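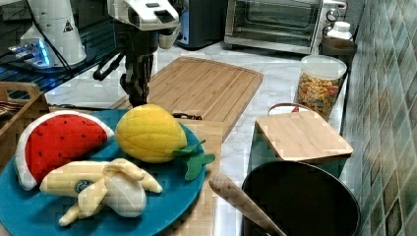

3. Kitchen trials

The third stage of the Plondby project examined whether a single robot arm with a two-finger gripper could carry out simple tidying on a kitchen worktop. Soft toy fruit was used in place of real produce: a lemon, a banana and a slice of watermelon, set out on a blue plate beside the chopping boards. The task was to move each item from the plate to the large board.

The arm made 50 attempts in July. It completed the task in 16 of them without help. The banana, with its loose strips of peel, gave the most trouble, and 7 attempts were stopped by the operator.

3.1 Discussion

Our supervisor, Rüdiger Haberkorn, asked whether the results would support use in a home. In our view they do not yet do so. The arm was slower than a person in every trial, and a crowded worktop left it little room to move. Further work should cover pots and lidded containers, which were not handled at this stage. The full trial records are given in Appendix B.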